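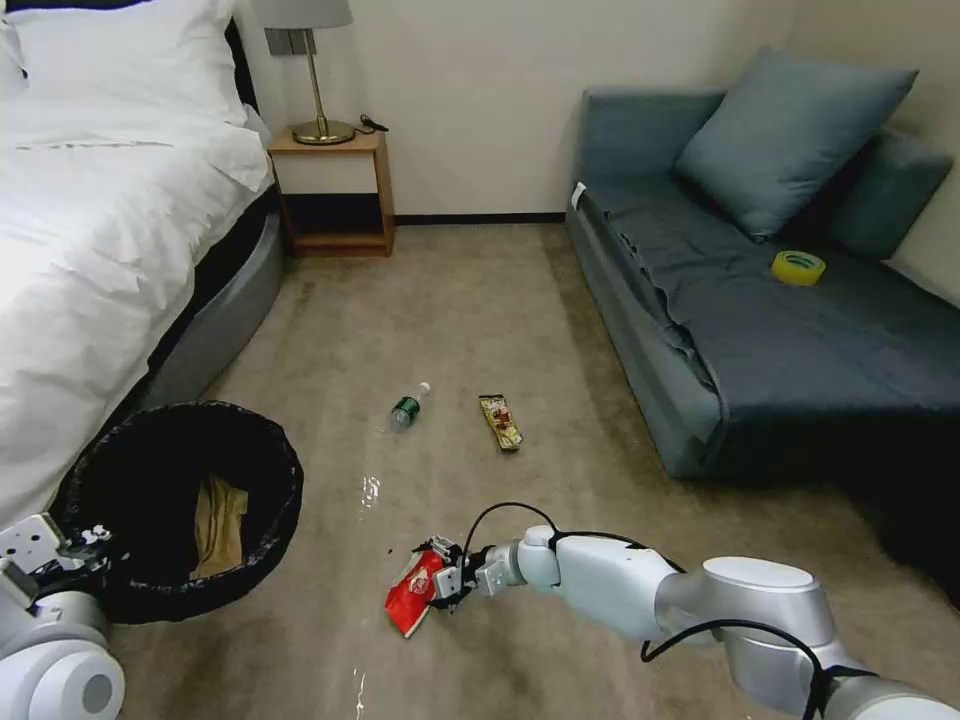 A lined wastebasket at the bedside, with a water bottle and a snack packet on the carpet in one of the small rooms at Luvano House.

Luvano House starts with the floor

Anybody who has stayed at Luvano House over the years, or who has had a cousin or an old college roommate put up there when the sofa at home was already taken, will know that the bedrooms are small and the welcome is large. What guests may not know is how much thought goes into a room between one person leaving it and the next one turning the key. Starting in February the guest house on Botha Lane is changing the way it does that job, and it is inviting its neighbors to come in and learn it too.

The change sounds like a little thing when you first hear it. Until now, whoever was cleaning went straight for the bed. Sheets off, sheets on, pillows up, and then everything else in whatever order it happened to come. From February on, the floor comes first. Bottles, wrappers and bits of paper go into the wastebasket, spills get blotted, crumbs get picked up, and only after that does anybody touch the duvet.

Zodwa Nkosi has managed the house for seven years and has been wanting to try this for at least three of them. The trouble with doing the bed first, she told me over a very generous cup of tea in the front office, is that a good-sized duvet ends up on the carpet while you wrestle with it, and if there's a puddle of somebody's soda down there, well, now you have two problems and one of them has to go through the wash.

"I've done it myself more times than I would like my mother to know," she said. "You're in a hurry, you've got a lovely white cover in your arms, you take one step back and your heel is on a bottle."

The house has 18 bedrooms, most of them laid out in much the same way, with a bed along one wall, a nightstand and lamp at the head of it, and a sofa across the way. There's a strip of carpet between the bed and the sofa, and that strip is where everything lands. Last year the house took in 794 separate bookings, a good many of them for a single night, so that strip of carpet sees a lot of late suppers eaten out of a bag with the television on.
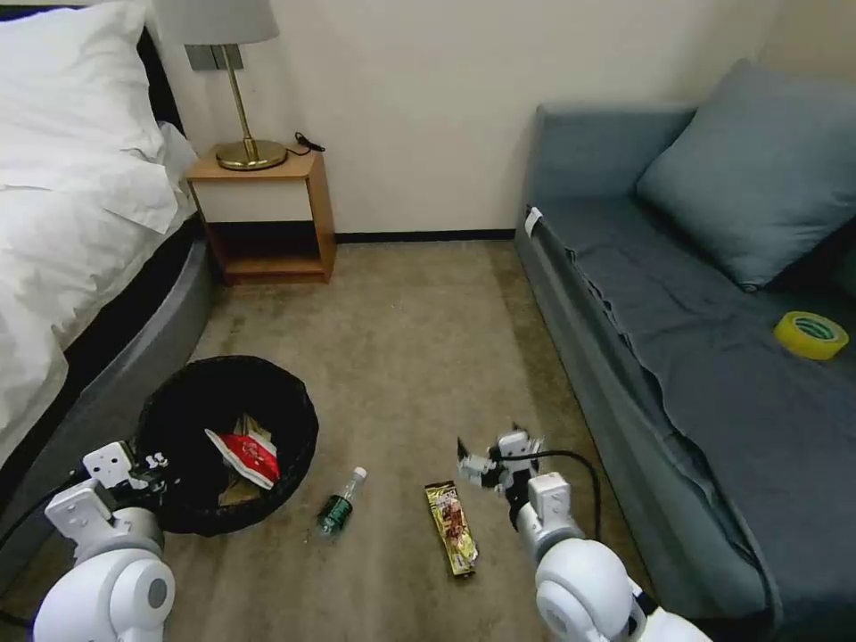
A small bottle with a green label beside the wastebasket, and a narrow gold-yellow snack package farther along.

The wastebaskets are part of the plan as well. They used to live in the bathrooms, tucked behind the door, and guests in their socks at eleven at night were not inclined to go and look for them. Now each bedroom gets its own round black one, lined with a bag that folds over the rim, and it stands on the carpet near the bed where a person can reach it without much trouble. When the cleaning starts, it stays put. The litter goes to it, the bag comes out at the end all in one go, and a fresh bag is folded over for the next guest.

Wanting Xu, who trains the newer staff, is the one who worked out the order and wrote it up on a card that now hangs inside the linen closet on each landing. I asked if I could copy it down for readers at home and she was kind enough to say yes, with the warning that it has been rewritten four times and may well be rewritten again. It goes like this. Open the window. Look at the whole floor from the doorway before walking on it. Pick up anything with liquid in it, or anything that might have had liquid in it, and put the cap on tight. Then the dry things, wrappers and packets, held closed at the top so the crumbs stay inside. Blot, don't rub. Check under the edge of the sofa. Then, and only then, the bed.

The card goes on to the nightstand, where the lamp cord is to be left looped up on the top and not trailing down the back, and finishes with the sofa, which gets its throw shaken out of the window if the weather allows and over the tub if it doesn't. There was some back and forth about the sofa. One or two people on the staff felt strongly that it ought to come before the bed, and I gather the matter has not been completely laid to rest.

A full room is meant to take 40 minutes from doorway to doorway. Ms. Nkosi doesn't hold a watch over anyone, but she does like to have that number to plan by, especially in the spring when the wedding parties come through and every room on the second floor turns over on the same morning.

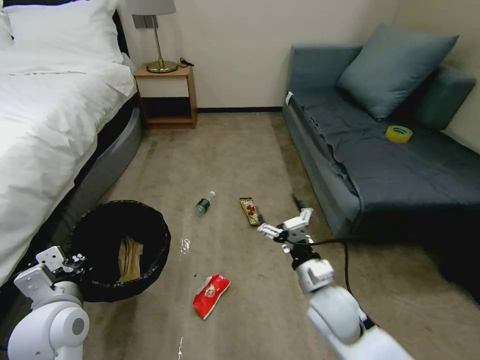

Then there is the carpet itself, a subject on which I found everybody at the house had an opinion. It's beige all through, chosen a long time ago by a previous owner, and beige is a friendly color to walk into but not a forgiving one to live with. The plan for years had been to pull it up and put down something hard that could be mopped. Guests, when they were asked, said please don't. They liked getting out of bed onto something soft, and several of them wrote so at length in the guest book in the hall.

So the carpet stays, and the money that had been put aside for new floors will go instead to regular cleaning. The house has signed up with Kuvum, a two-van outfit from the other side of the river, which will go through every bedroom twice a year and come out in between for the really bad ones. Olanrewaju Adebisi drives one of the vans and spent a morning with the staff going over what to do in the first few minutes after a spill is found, and he turned out to be such a patient teacher that he's been asked back.

His advice was plain and I'll pass it along, having already used it once on my own stairs. A plain white cloth, folded thick. Press it down and count slowly to ten, then turn to a clean part of the cloth and do it again. Work from the outside of the mark toward the middle. Cool water for most things, and only a little of it. If it's milky or sugary, go over it with water a second time even when it looks finished, or it will pick up dirt from everybody's shoes and you'll have a gray patch there by summer.

"People want to scrub," Mr. Adebisi said. "I understand it, it feels like you're doing something. But all that does is push it down to where I have to go and get it."

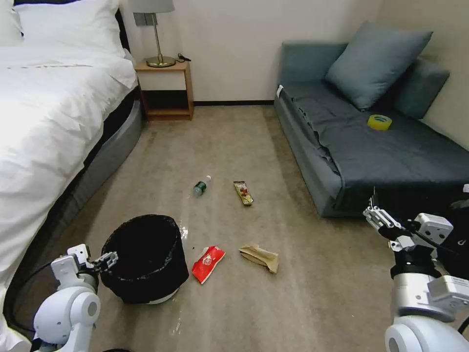

Edgardo Manalastas
Neighborhood Reporter

The part of all this that readers may want to mark down is the open mornings. Ms. Nkosi has set aside one of the rooms for a couple of hours at a time, beginning at 10 a.m., for anyone nearby who would like to learn the house method. It's meant first of all for people who rent out a spare bedroom now and then, and there are more of those on this side of town than there used to be. But she was quick to add that parents of teenagers would be just as welcome, and so would the teenagers, if they can be persuaded.

Dinesh Majumder, who lives two doors down and lets the room over his garage, has already been along for a trial run and came away with some firm new habits. He tells me that he used to dread finding a bottle on its side under the edge of a bed and would leave the floor to the very end, when he was tired, with the result that he often didn't do it very well. Now he gets it over with while his knees are still fresh. He also bought two new wastebaskets on the way home, and has since gone back for a third.

There is no charge for the mornings, though the groups will be kept small, given that the rooms are what they are and you can only fit so many people between a bed and a sofa. Jamar, the hardware store on the corner, is donating liners and white cloths, and everyone who comes gets a few of each to take home along with a copy of Ms. Xu's card. You don't need to bring anything, but do wear shoes that slip off easily.

The front office has the sign-up sheet and will take names over the phone in the afternoon, once the day's rooms are done. If you call in the morning it may ring for quite a while, and Ms. Nkosi asks you to please be patient and try again after lunch. Tea will be served in the breakfast room afterward, and I am told there will also be Ms. Xu's almond cookies, on plates, at the table.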